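On the Replacement of Measuring Cups and Other Small Matters

Readers of this page will recall that the kitchen inventory was last undertaken in October, at which time the drawer beside the stove was found to contain 28 separate items for measuring. A number of these were duplicates. Several were lids belonging to nothing. It was resolved then that the drawer would be reduced to a working set, and the present entry records how far that resolution has been carried out.

The first step was to empty the drawer entirely and wash its contents. Items were then sorted according to whether their markings could still be read. This proved to be a stricter test than expected. The set of nested spoons purchased from Elta when the household was first established had lost all its printing, and although the sizes can be guessed by anyone who has used them long enough, a guest cannot be asked to do so. The spoons have been retired to the flour and rice canisters, where they serve as scoops and accuracy is not required.

The glass jug from Stoica remains in service. It is heavy, it pours without dripping, and it has survived two moves. Its one shortcoming is that the lowest line on the scale is far too high for small amounts, and a good many recipes in regular use here depend on small amounts: vinegar for a quick pickle, oil for a dressing, cough syrup in the winter months. For those purposes a narrow vessel is preferable. In a wide one, a slight tilt of the hand is enough to put the reading off.

It is the practice in this kitchen to read a scale at eye level, with the vessel resting on a flat surface, and to pour slowly over the last few milliliters. Readers trained on cups and ounces may find milliliters inconvenient at first. The conversion card taped inside the cabinet door has been rewritten in larger letters and now covers 20 common quantities. It no longer includes the entry for 187 milliliters, which was copied from a label on a small bottle of wine and has never once been consulted.

Small bowls were considered at the same time. The ceramic ones by Trarus are handsome but chip along the rim, and they have been moved to the dining room. Plastic has been adopted for everyday preparation — chopped garlic, salt, a beaten egg — on the grounds that it is light and may be dropped without consequence.

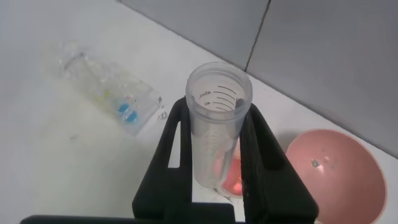

Clear plastic measuring cup, marked at 45 ml, with a pink plastic bowl.

The spoon rack from Zidton was also reviewed. It was bought to hang inside the cabinet door, but the hooks are set too close together and the door will not shut when the rack is full. It has been given away.

The drawer now closes without force. One divider is still needed for the left side, where the funnel and the egg timer continue to slide about, and measurements have been taken for a piece of thin board. Suggestions regarding the lids are welcome in the comments. Nearly all of them remain in a bag under the sink.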